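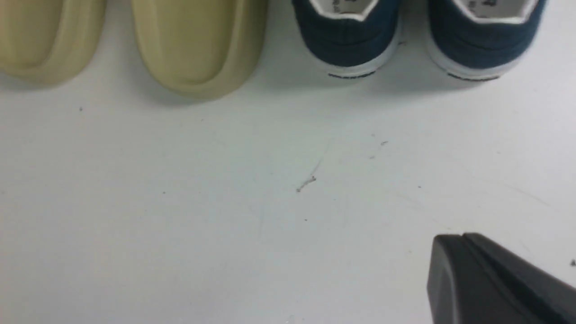 Filed under: List Archive > Walking & Trails

Re: Clidton loop, what to wear

Lăcrămioara Sandu wrote:
> Is the 5-mile loop fine in ordinary shoes?

Depends how you feel about mud. The Rilla side is paved and dull. The Jasar side is a creek with ambitions. I'd leave beige slides like those at home, and navy canvas sneakers will do as far as the bridge.
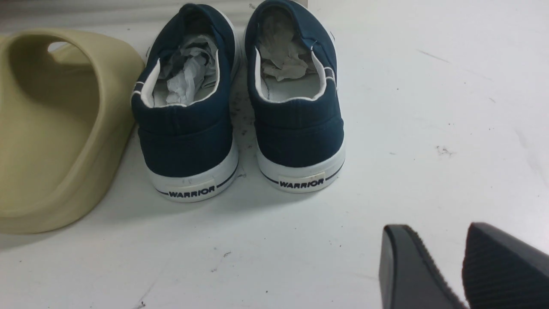 Canvas pair, paper still stuffed in both.

Bring 20 dollars for parking. The machine gives change in theory.

Recent threads:
- Ene ford closed until December
- Lost: one trekking pole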